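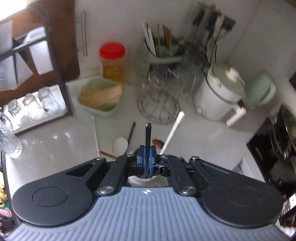

Utensil holder

From the Tilness Household Reference

A utensil holder (also utensil crock, utensil jar or tool crock) is an open-topped container in which kitchen tools are stored upright, handle down or handle up, on a counter or shelf. It is used mainly for long-handled tools such as spoons, spatulas, ladles and strainers, and in many households for chopsticks. It differs from a cutlery tray, where pieces lie flat in a drawer, and from a wall rack, where tools hang from hooks.

Contents
1 Form and materials
2 Stability
3 Chopsticks and small sticks
4 Placement
5 Cleaning
6 See also
7 References

Form and materials

Most utensil holders are cylindrical, rectangular or slightly shouldered. Common materials are glazed ceramic, stoneware, glass, plastic and stainless steel. Ceramic crocks are glazed inside and out, and the base ring is often left bare. Plastic types may have a slotted or perforated base that lets water through, and are usually sold with a drip tray. Wire types drain freely but can let thin handles pass between the wires.

The mouth may be wide or drawn in. A wide mouth allows tools to lean outward at different angles, so that the heads do not touch. A narrow mouth holds the handles closer to vertical and takes fewer tools. Mugs, jars and pitchers no longer needed for serving are often put to the same use.
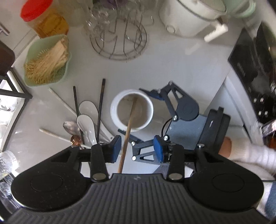 Stability

A holder tips when the combined weight of the tools falls outside its base. Metal ladles and large serving spoons are the usual cause, as most of their weight is in the bowl, which stands well above the rim when the tool is stored handle down. Heavier ceramic resists tipping better than plastic of the same size. Lema recommends placing the heaviest tools on opposite sides and keeping wooden tools between them.[1] Some makers add a weighted base or a ring of silicone on the underside. The Hadham pattern, a straight-sided stoneware crock, has a thickened floor for this purpose.

Chopsticks and small sticks

Holders for chopsticks are narrower than general crocks and may be divided into compartments so that pairs of different lengths or colors can be kept apart. Whether the eating ends point up or down varies by household. Ends pointing up dry faster; ends pointing down are not touched when a pair is taken out. Skewers are generally kept in a separate box or basket, as they slip to the bottom of a deep holder and are hard to pick out.
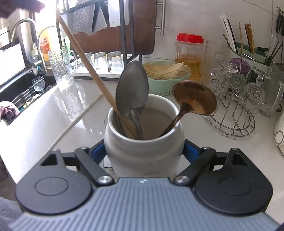
Placement

The holder is normally kept within arm's reach of the cooking surface, on the side of the cook's stronger hand. Wooden and plastic tools should not stand over a burner or in the path of steam from a kettle or electric pot. Where counter space is short, the holder is often grouped with the dish rack, and clean tools are moved directly from one to the other.

Cleaning

Water running down the handles collects at the bottom of a solid-based holder. Tools should be dry before they are put away, and the holder emptied and washed every 10 days, or sooner if there is standing water. Folded paper or cloth placed in the base absorbs drips but must be changed often. Unglazed areas should be left to air dry upside down.

See also

Cup rack
Cutlery tray
Dish drainer
Knife rack

References

1. Lema, Kerubo. Storage in the Small Kitchen. Mathias, p. 103.
2. Vashisht, Renu. "Draining and Non-Draining Containers." Besex Notes on Housekeeping, no. 4.

Page last edited 2022-01-07.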